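29 avril 2022

Bon, j'ai enfin lancé l'essai de Sirham, le simulateur à deux bras ! 239 euros la licence, j'ai hésité jusqu'à hier soir (Gerd Kettler me poussait, évidemment). Installation pénible, deux redémarrages, et puis j'ai passé l'après-midi à changer de vue comme une gamine. Mon exercice, c'est la grosse pièce noire à porter à deux bras. J'aime bien le rendu des pinces, beaucoup moins le manuel, 348 pages sans index... Je garde la licence jusqu'en juin et je verrai. Quelques vues de ma session :

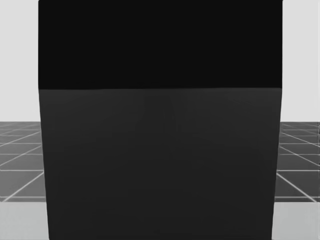
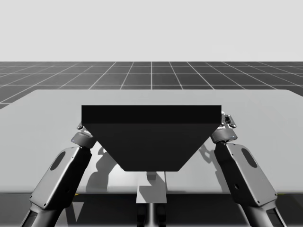
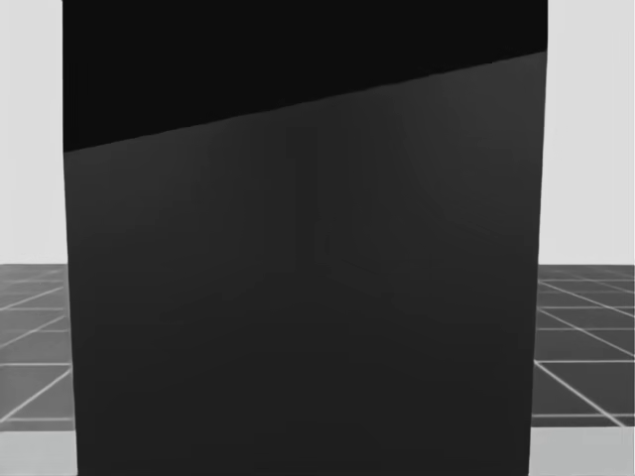
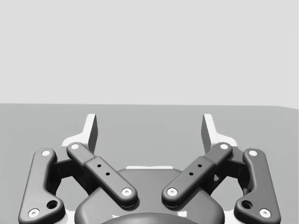 Angharad Jenkins : Chez nous la licence a sauté au bout de 8 jours, pensez à la valider dans le menu compte.

Elis Meredith : Et l'export vers Hemard, ça passe ?

À lire aussi
Hemard, premières impressions
Ma commande chez Yuan

Dernière mise à jour : en juin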